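Chapter 5
Comparing Hand-Held Grippers on Soft Objects 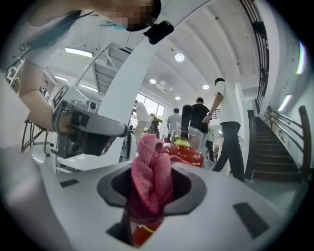

5.1 What this chapter is for

In the earlier chapters we compared grippers on blocks, cups and short tubes. Such objects keep their shape, so a grasp can be described with a width and a force. Cloth does not allow this. A pink cloth pushed into a dark oval opening stands up in folds, and each fold is a possible place for the fingers to hold. Two people who work with the same tool will seldom choose the same fold.

The material for this chapter comes from the comparison which Siiri Lill and Iason Raptis prepared at Nernside in March. They had two hand-held grippers, called here the Walla and the Kaveck after the names of their finger sets. Both tools are moved by a person, and both carry a camera which looks along the fingers. The full comparison has 313 trials. In this chapter we use the first 200 of them, and the others are kept for the exercises in Chapter 7.

5.2 Why a hand-held tool

A student may ask why we do not mount the gripper on the arm at once. The reason is that an arm brings its own errors. If the cloth is dropped, we must decide whether the fingers were too smooth, or the controller closed them too late, or the path was poor. With a tool in the hand, the controller of the arm is taken away from the question. The person is still there, of course, and a person also makes errors — but these can be studied by changing the operator, as Hường Cù does in section 5.6.

The camera must be considered as part of the gripper. It sees what is near the fingers, and it also sees the room. People walk behind the work, and lamps on the ceiling enter the view. We advise you to leave these things in the recordings during a first comparison. A gripper which is judged only before a plain wall may be judged too kindly.

5.3 Terms

A grasp is counted as held when the cloth stays between the fingers for the whole lift. A slip is any movement of the cloth along the fingers, also when the cloth is not lost. The approach angle is measured from the vertical, and in our trials it was never more than 70 degrees.

Please learn the difference between a slip and a lost grasp before you read section 5.4, where both are used in the same table.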